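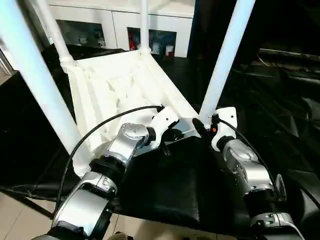

Dvorak wrote on the list:

> I have the same trouble with two arms on one rigid part. My planner
> gives each arm a correct path, and still the controller stops with a
> force limit after 9 or 11 cm of movement. I have lowered the
> stiffness until the arms are like rubber and it did not help. Is it
> the planner or is it the control? I use the Billov package, the
> release from February, with the settings as they come.

Dear Dvorak, dear list,

I believe it is neither of the two alone. It is the timing between them. In that release of Billov each arm receives its own trajectory and each one is time-scaled separately. If the left arm meets its joint speed limit, only the left arm becomes slower. When the hands are free you will not notice it. When both hands hold the same tray, the part is pulled from one side and you get the force stop.

What we changed at Canthorpe is the following. We plan the path of the object first, then compute both arms from it, and we apply one common time scale, always the slower one. The stiffness is low only along the line between the two grippers. In the other directions we keep it as it was. Please do not lower everything, the tray will sag and then your grasp pose is wrong as well.

Before the change we had 76 force stops in our log of 101 runs. I am still collecting the runs after the change, so I will not give a number now, but I could already work a full afternoon on other problems.

One of these other problems is perception. The shelf parts are white and the light comes strongly from one side, so the depth image has large holes and the edge fit jumps. We now take the exposure from the darker half of the wrist image only, and we mask the fingers with a fixed polygon for each finger opening.
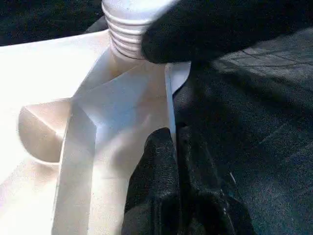
Wrist view, one finger at the threaded neck and one lower on the body, left side nearly washed out.

With a view like this the fit on the neck is usable, if you trust the ridges and ignore the left outline. The old fit used the whole outline. I can send the mask tool to anybody who wants it, it is a small Python script with few comments, I am sorry for this.

The last point is the collision model. When each arm carries something in its gripper, you must attach the carried thing to the model of that arm, and also allow or forbid the contact between the two carried things by hand. Billov does not do it for you. We forgot it once and the planner refused each goal near the pole, with an error message which speaks only about "start state". I lost two days on it.

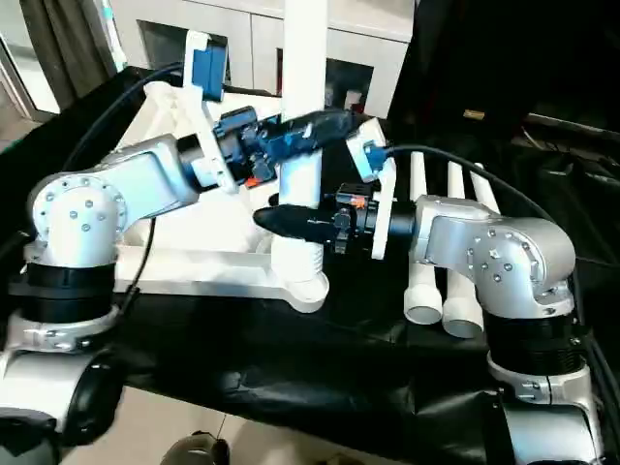 Both arms at the white pole, each one with its carried object.

For the pole itself we use a cylinder with 9 mm of padding. More than this and there is no solution when the two arms come so close together. The colleagues in Rullside use less padding, but their arms are slower.

Could you please tell me which joint meets its limit first in your case? If it is the same wrist joint as with us, I would like to report it to the Billov developers as one issue and add your log to mine.

With kind regards from Canthorpe

1 Oct 2018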